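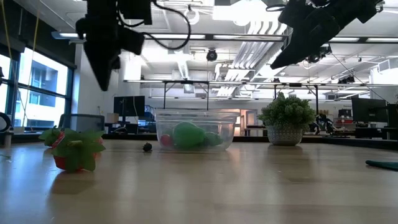 I said I'd write up the business with the left arm, so this is what we know so far.

In September we moved the fruit task over from the old cell. Two arms, a clear tub, a few bits of artificial fruit, and a program that picks each piece up and puts it in the tub. Cistia is our name for the controller, and it had been running the same task for months without much to report.

The fault is that the left arm sometimes carries on moving after the stop has been pressed. It doesn't go far. By the log it was up to 8 centimetres in the worst case, with most of the others a good deal less. The right arm has never done it. The first time was just after four in the afternoon. Shaimaa Samir pressed the stop because the arm was coming in low over the tub, and it finished its dip before it held. Nothing was broken and no one had a hand on the table. We still wrote it up as a safety matter and I think that was right.

My first guess was the button, so I swapped it. No change. Then I thought it was the brake on the shoulder joint, and I lost most of a morning to that before I looked at the logs properly. The brake was fine. The stop message was reaching the left arm late. It normally gets there inside 2 milliseconds and on the bad runs it took 200.

The cause was a logging script called Pallatari, which I wrote. It saves the joint positions to disk in blocks of 4000 lines, and while it was saving a block it held up everything else on that side, the stop message included. If you pressed the button during a save, you waited. The right arm logs to a different machine, and that explains why it behaved.

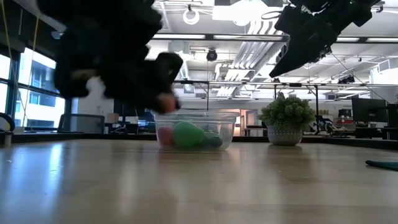
Othmane Kabbaj read a draft of this and said I was being too easy on the design. In his view a stop should never have been going through the same program as the logging in the first place, and fixing the script only hides that. He would cut power to the motors with a wired relay and let the software find out afterwards.

I agree with him. The script now saves in the background and I haven't been able to bring the fault back, but I don't count it as closed. The relay is on order from El Sherbiny. Until it's fitted and tested we run at quarter speed, and hands stay off the table whenever the motors are on, including when the arms look idle.

I still need to check whether the older Bureo cell has the same script on it. I think it does.

8 comments
2 shares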